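**Thread: Baseboard gap on floating floor, caulk or leave it?**

**dbisht_trim**
Floor is a click-lock floating install, one room, run along the long wall. The old baseboards went back on at their original height and I now have a gap of 2 mm between the bottom of the board and the floor on the back wall. On the side walls it closes up to nothing. Do I caulk the gap, add shoe molding, or pull the boards and reset them? Walls are gray, trim is painted a lighter gray. I would like to avoid shoe molding if possible.

**ejigu_floors**
Do not caulk to the floor. A floating floor moves with humidity. Caulk bonds to both surfaces, then tears or holds the floor in place and you get peaking at the seams. Either reset the boards or use shoe nailed to the baseboard, never to the floor.

**HenokN**
Disagree in part. Flexible sealant over backer rod at the perimeter is allowed by some flooring makers for wet areas. Read the install sheet for your product. For a dry room I would leave a 2 mm gap alone. It reads as a shadow line from standing height.

**ejigu_floors**
Allowed in wet areas with a specified sealant and backer rod. He has neither. Painter's caulk in that joint fails in the first heating season.

**dbisht_trim**
Dry room. What expansion gap should there be behind the board? I did not measure it when I put the trim back.

**zewditu_a**
The install sheet gives the figure. Pull one length of baseboard at the corner and check. If the planks touch drywall anywhere, fix that before you spend time on trim.

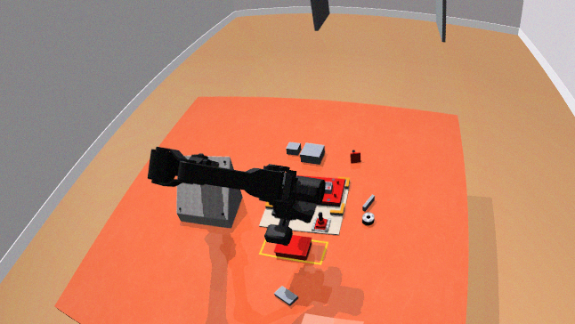
*Render: gray walls, pale baseboard, orange mat on a tan floor.*

Trim a shade or more lighter than the wall draws the eye to the bottom edge. That is the reason a small gap bothers you on the back wall. Paint the trim to match the wall and you will stop noticing it.

**HenokN**
Agree on the color. I have a hallway done that way with a larger gap than his and it is fine.

**ejigu_floors**
Paint does not keep dirt out of the joint. Reset the boards. Score the top caulk line, pry at the studs, pull the nails through from the back, set the board down on a paper shim, nail to studs, slide the shim out. Material cost is one tube of caulk for the top edge.

**tekle_ayele**
Resetting only works if the floor is flat. If the gap is on one wall and closes at both ends, you have a dip, or the board is bowed. Lay a straightedge on the floor first. With a dip you scribe the bottom of a new board to suit. With a bowed board you can usually push it down while nailing.

**dbisht_trim**
Update. Straightedge shows the floor flat along that wall. Pulled the board and it is bowed, high in the center. Expansion gap is within the sheet. Is it worth reusing?

**tekle_ayele**
MDF or solid?

**dbisht_trim**
Solid, finger-jointed pine.

**tekle_ayele**
Reuse it. Have a second person stand on a scrap block over the high spot while you nail. Two nails per stud.

**zewditu_a**
Sand the old caulk ridge off the top edge before it goes back, 80 grit and then 100. Otherwise the new bead will show a step.

**HenokN**
I would still have left it.

**dbisht_trim**
Board is back on and the gap is closed except the last stretch by the door casing, where there is no stud to catch. Will try construction adhesive on that end tomorrow.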